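Red tray, pale cloth: laying the drinks table at Flistden

I've been meaning to put up a page about our drinks table for ages, mainly because I get asked about the red trays more than anything else in the building (where are they from, do they scratch, can we borrow one for a birthday). So this is a short gallery with far too much writing in it. If you only want the tray answer, it's Grurkine, the catering shop on the Levthorpe road, and they keep them on the bottom shelf at the back next to the jugs.

For anyone new, Flistden is our shared workspace, and the drinks table is the long one everybody walks past on the way to somewhere else. I took it over in February. Before that it was a bare table with a kettle and a heap of teaspoons, and you took your chances with the milk. I like a table that looks as if it was expecting you, even if all you're getting is a bottle of water and a biscuit, so there's now a cloth, there are trays, and there are rules about the cloth and the trays, sorry.
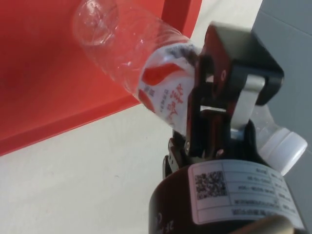
Bryony Tolhurst
Looks after the kitchen and drinks table, Flistden

I'm fond of this label! White band round the middle, big red swoosh, characters running down it in red and a darker colour, and then a plain white cap. Next to one of the red trays it looks as if somebody planned it, and I'd love to take the credit, but I bought the trays first and the bottles turned up later.

We've had all sorts of water on the table over the months. There was a spell of the very soft, thin bottles, the kind that fold in half when you grip them to get the top off and then go down your sleeve. I won't buy those again. What I look for now is a few ridges in the plastic and a cap with a decent ribbed edge, so that people with sore hands can get hold of it. I used to go for whatever was cheapest in the big shrink-wrapped packs and I'd say the saving went on kitchen roll.

Size matters more than I thought it would, too. I stick to 500 ml when I'm ordering for the table. The little ones are sweet but people take two and finish neither, and the big ones mean you need cups, and cups mean washing up, and washing up means me. If you're setting up something like this at home for a party I'd go the same way, and put a marker pen on a string so that everyone can write on their own bottle. The pen will vanish. Tie it anyway.

Bottles live in the cupboard under the window, with the oldest pack at the front. Please don't put a new pack in front of the old one just because it's heavy and you've had enough of carrying it (I know, I've done it). And please flatten the empties with the cap back on before they go in the recycling bag, otherwise the bag is full by lunchtime with what is mostly air.

Now, the trays. I tried three kinds before I settled. The first was a wicker thing from a charity shop, very pretty, no use at all – anything tall leaned over in it and crumbs got into the weave and stayed there. Then I had a steel one that made such a clatter whenever you set something down that I could hear it from upstairs. The red ones are plain canteen trays, shallow, rounded at the corners, with a bit of a rim. The rim is the part I'd tell you to look for. It's enough to stop a rolling bottle without being so high that you have to lift everything over it.

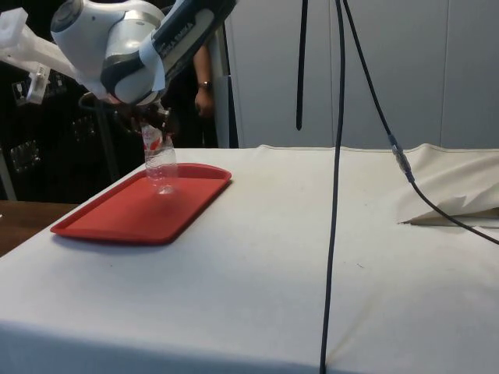 Bottle and red tray on the off-white cloth.

I do set my trays at a slant. I've been teased for it, and at least one person goes round straightening them when they think I've gone home, but a tray square to the edge of a table always looks to me as if it's waiting to be collected. Turn it a little and people help themselves. It also gives you a bit more elbow room at the front, where everyone wants to put down their phone and their keys and whatever else they came in holding.

Red was a bit of a gamble. I'd wanted a grey-green, and Grurkine had those in stock too, but under our lights they looked like something from a hospital. The red looks cheerful on a grim morning and you can find a tray from the other end of the building when one's gone missing (they do go missing, usually to the room with the printer, where they get used for post). They come shiny. They won't stay as shiny if you go at them with the green side of a sponge, so please use the soft side and ordinary washing-up liquid, rinse, and stand them on edge to dry. I lean ours against the tiles behind the tap. Stacked wet they stick together and you need a butter knife.

If you're measuring up for your own, ours are 36 cm across the short way, and that was the widest I could get into the cupboard with the door shut. Do measure the cupboard first. I didn't, the first time, and the steel one lived on top of the fridge until it went back to the charity shop.

The cloth gets the most complaints, so let me say my piece about the cloth. Yes, it's pale. Yes, it marks. I've tried a dark one and it showed every crumb and every bit of fluff, and it made the whole corner gloomy, so we went back to off-white and I've made my peace with the specks. A plain cloth with a few creases in it looks used and friendly, I think, and one that's been starched flat makes people nervous about their coffee. That's my excuse for not ironing and I'm sticking to it!

It does want washing, though. Mine go in at 30 with the tea towels and come out fine, apart from turmeric, which is for life. Shake the cloth outside first, then turn the hem out and check it for biscuit. For tea, cold water straight away and no rubbing. For ink (see pen on a string) I use Mak, the soap bar in the yellow paper, dampened and dabbed on and left for the length of a phone call. I keep a piece of it in an old mustard jar by the sink and anyone can help themselves.

Let the cloth hang over the front a good way, more than looks sensible. It hides the table edge and it hides the box of spare napkins I keep under there. What you don't want is for it to hang down at the corner where people come round with bags, as I learned with a full sugar bowl.
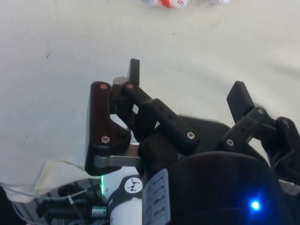 Which brings me to clearing up, my least favourite part and the part I'd most like help with. It takes very little time if it's done in the right order. Everything off the cloth and on to the trays, trays to the kitchen, and only then do you touch the cloth. If you try to wipe it with things still standing on it you end up pushing the crumbs into a ring round each one. I use a dry brush first, one of those curved ones for the hearth, and after that a damp cloth for anything sticky.

Any bottle that's been opened and left without a name goes down the sink at the end of the afternoon. I water the big plant by the door with them in summer, though it had rather a lot in February and sulked for weeks. Unopened ones go back in the cupboard, at the front please, label outwards so I can see what we've got without getting down on my knees.

A few bits and pieces I always get asked:

The trays are fine for cold things and for mugs. Don't put a pan on one straight from the hob. We had three and now we have 2 and a doorstop.

You can borrow a tray overnight if you leave a note on the fridge. A note with your name on it, please, the last one just said "back soon" and had a smiley face.

The cloth is an ordinary remnant from the market in Levthorpe with a hem put in by me, and I've got enough left over to make a second one the same if somebody would like to lend me their sewing machine, as mine has started eating thread.

No, I won't be getting matching napkins. I looked. The only red ones Grurkine had left were covered in holly.

I'll add to this page when the new shelf goes up over the sink, as the jugs are going to live there and I've got opinions about jugs as well.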